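Station 4 pre-run check, mirror wiping. Filled in by I-hsuan Kan, Hondmont bench team, January. Question for this round: is the Clovia arm ready to clean a freestanding mirror with no person at the table?

## A. Table and surroundings

- [x] Tabletop clear in front of the mirror
- [x] Mirror upright on its base, facing the working side
- [x] Walkway behind the dividers passable
- [ ] Items along the back of the table removed. *Box with food container at the left, glass piece in the gap, long beige piece at the right. All outside the wiping area, but I want them gone before any unattended run.*

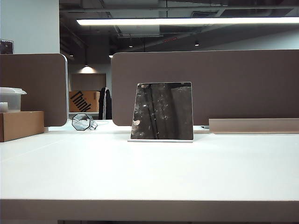 - [ ] Base fixed to the table. *Not fixed. Yang says a person steadies a mirror with the other hand and doesn't think about it. One arm can't do that. Either clamp the base or keep the force limit low.*
- [x] Stop button reachable from the chair

## B. Arm and settings

- [x] Speed limit set to 151 mm/s
- [x] Brendovel cloth pads in stock
- [x] Joint log cleared (was at 2000 entries, oldest ones were being dropped)
- [ ] Depth reading on glass. *Still fails. The sensor takes the reflected ceiling for something far behind the mirror. Contact is found by touch only, so the approach has to be slow.*
- [ ] Edge detection. *Works on the frame, poor along the bottom where the base is. Retest.*
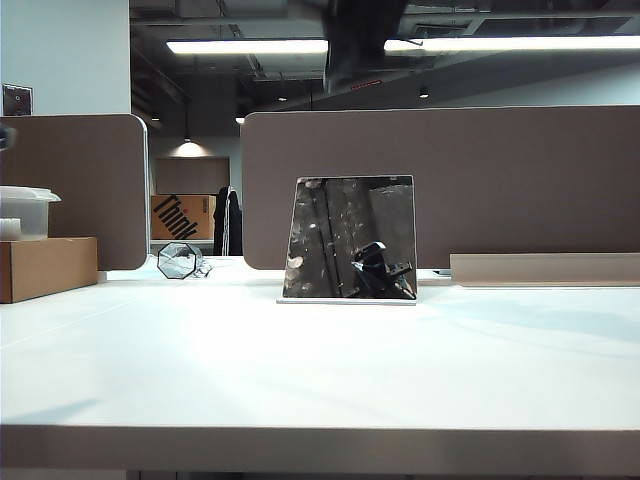

*Mirror on its base, gripper reflected at lower right.*

## C. Can it do the chore?

- [x] Wipes the middle of a clamped mirror
- [ ] Wipes corners. *Leaves a strip at the bottom.*
- [ ] Knows when the glass is clean. *No. It runs the same passes on a clean mirror as on a smeared one.*
- [ ] Time acceptable. *Last clamped trial took about 700 seconds. I can do it by hand in under a minute.*

Result: supervised use only. Do not sign off for unattended use until A and B are fully checked. Clamp request is no. 566, still open with Yang.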